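A Kitchen Where Nothing Gets Dirty

On Thursday morning I took the early bus to Larndale, to the open day of Milix, a small company which teaches robot arms to do kitchen work. I expected noise and maybe the smell of oil. Instead I found a carpeted room, 15 chairs, a kettle, and a large screen on the wall. The robot lives on the screen.

"We will get to the metal one," said Pankaj Dubey, who was our guide for the day. "But first it must go to school."

The school is a simulated kitchen. There is a marble counter with a corner in it, a fridge with magnets, and a white arm standing beside the stone. Before each run the software puts a different set of things on the counter, and the arm is given a task in plain words, such as "pick up the bottle". A visitor beside me, a retired baker, asked why they bothered with the fridge magnets if the robot never touches them. Dubey was pleased with this question. The program which controls the arm sees only pictures, he explained, and a real kitchen is full of things that have no importance for the job. It has to learn to leave them alone. 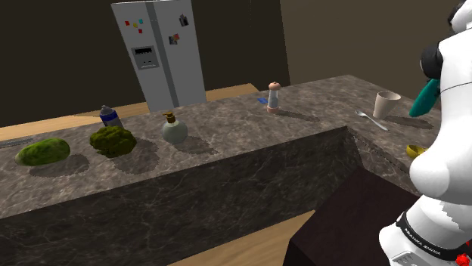
We were allowed to choose the tasks ourselves from a list on a tablet. The baker wanted the broccoli, of course. I chose the bottle, because at home I drop bottles quite often and I wished to see how a careful worker does it.

The program is called Kwofie. When I asked about the name I was told it was older than anyone in the room could explain, and we moved on. Kwofie works from 2 views. One shows the counter and the arm from a distance. The other is a close view from the gripper, and I must admit I found it difficult to read. Objects come in from the sides, very large, and you see only pieces of them. The shadows have edges like stairs. Dubey said that new staff also need a few days until they can look at this view and know where they are.

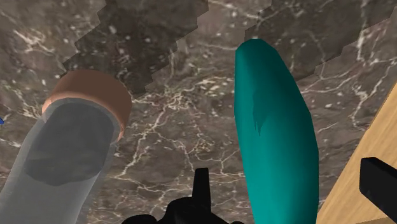 The close view, with the teal object to the right and the black parts of the gripper at the bottom and lower right.

Between runs there was tea, and the conversation became more practical. A woman from a catering business asked when she could buy one. The answer was polite but not very near. Milix does not sell arms. It sells the training to other firms, and its first customer, Drillonard, wants help with sorting and packing, not with cooking. The kitchen was chosen for practice as it offers so many different shapes. A spoon is flat, a pepper mill is tall and has a narrow waist, and a fork is a bother for everyone.

I asked what happens when a run goes wrong. Dubey said it is simply started again, which costs some electricity and no dishes. He keeps a notebook of the failures all the same, written by hand, and he let me turn the pages. Most of the entries were short. "Too early." "Too high." "Pushed the cup, again."

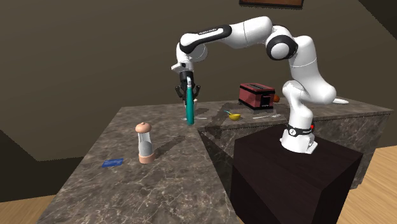 The arm holds the bottle upright over the counter, with the toaster behind and the pepper mill nearer to us.

After lunch we were taken down the hall to the real arm, 6 visitors at a time. It was switched off for a repair, so we looked at it for a while and the baker asked permission to touch its elbow. The next open day is in February, and Dubey has promised that it will be moving by then.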